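Ayten Tekin
Mar 27, 2018

OK, care package season is open again! My niece Defne is away at school and she turns 19 in April, so I'm putting together a snack box and you're all coming along for it.

Rules I set for myself: keep the whole thing under 600 grams, and no more "useful" stuff. Last year I sent socks. She was very polite about the socks. 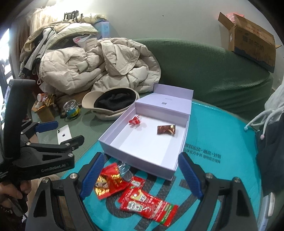

I always start with way more than I need and then cut. Chocolate is a yes. Anything crunchy is a maybe, it depends on how hard the mail people throw it (hard, if the last one was any guide).

Someone asked where I buy the boxes. Skelov, the little paper shop next to Yalçınkaya bakery, and they'll let you try the lid before you pay. I open and close it like five times and they're used to me by now.

Also yes, I weigh as I go. Kitchen scale, box on top, hit zero, start adding. Currently at 243 grams, so there's room!! 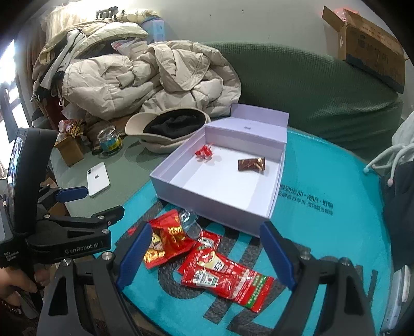 Packing order is where I get fussy. Small stuff first, flat stuff down the sides, and the fun thing on top so it's what she sees when the lid comes up. I've got two candies in the lilac box so far and the Heinz sachets are still out in front of it, waiting on a decision. She puts ketchup on everything, even eggs, so I think they're going in. In a zip bag, though. I've seen what a burst sachet does to a birthday card.

Still need a card, by the way. The Jellix ones with the dancing pears were sold out. If anybody spots them, grab me 2 and I'll pay you back in chocolate.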